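Moving Out of a Subsidized Apartment: What to Do Yourself and What to Skip

Most move-out checklists are written by people who sell cleaning. I have left three income-restricted units in this city, and the tips below are the ones that made a difference to what I got back.
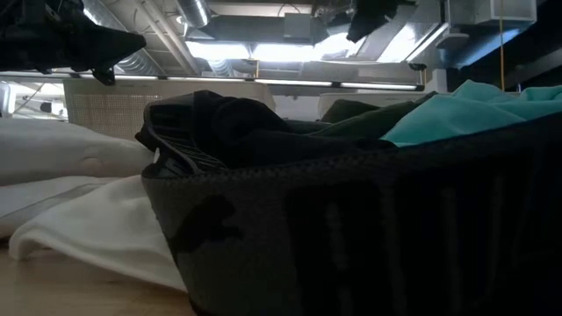
Anel Ngcobo wrote in after the first version of this page to say that I had the order wrong, and that asking for the pre-inspection should come before any scrubbing at all. Fair enough. I used to put it fourth. It is first now.

Ask for the walk-through early

Get it in writing, and get it while you still have time to fix things. Some managers will tell you they don't do them. Ask again by email. At the Cele, where I lived until last March, the office said no twice and then found a slot at 4 in the afternoon. The manager wrote down 2 items, both of which I could fix with what was under the sink.

Nail holes

White toothpaste is the tip everyone passes around. I don't believe in it. It shrinks, it yellows, and any inspector who has been at it a month knows the smell. A small tub of spackle and an old gift card will do a whole apartment. Press it in, scrape flat, let it dry overnight, sand lightly. Don't touch up with paint unless you have the exact can. A patch in the wrong white gets you billed for the wall.

The oven

Vinegar and baking soda fizz nicely and then you still have a dirty oven. Paste made of baking soda and a little water, left on overnight, does some good on light grease. For anything black and baked on, buy the real cleaner, open a window and wear gloves. Keep it off the heating elements. Take the racks out and soak them in the tub on an old towel, so you don't scratch the tub and end up paying for that instead.

Carpet

My file from the second apartment had a charge of $708 for "carpet, full." The carpet was older than my lease. Ask how old it is and ask for the invoice. I did, and the line went away. Aiguo Zou had the same thing happen down the hall and paid it, which still bothers me.

If you do have a stain, blot with cold water and a drop of dish soap. Rented machines leave the pad soaked if you go over a spot too many times — two passes, then fans.

Move-out "kits"

The Tutport people were handing these out in the lobby: a sponge, a spray, a magic cloth and a coupon, all for $60. The sponge was fine. I would put the money toward boxes, or toward copying your paperwork.

Paper

Keep the move-in checklist. If you never got one, write down what you remember now and date it. Photograph the inside of every cabinet, the window tracks and the back of the stove. My deposit at the Cele was $1,424 with the pet fee folded in, and the argument came down to one picture of a window track.

Give a forwarding address in writing when you hand over the keys, and get a receipt for the keys. Ask for every key to be listed on it, mailbox included.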